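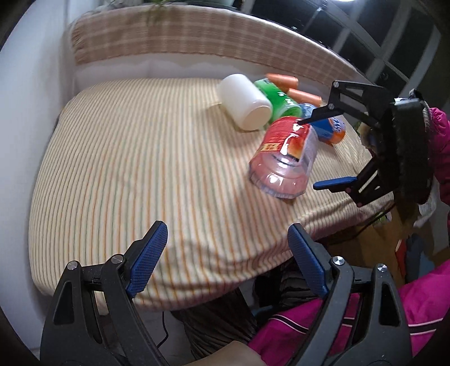
Figure 2. Bed with striped fitted sheet and plaid headboard cover.

3.2 Textiles in the sleeping area

Households in Dernar were asked which bedroom textiles they had replaced in the past five years. Of the 500 that replied, most had bought new sheets more than once, while covers for furniture were kept far longer. Fitted sheets with a narrow stripe, like the orange and green one in Figure 2, were classed as patterned, and so were plaid headboard covers. Scalloped trims were coded separately – the Florska survey had left them out. Washing habits were recorded for 60 households only, and these answers are treated in Section 4.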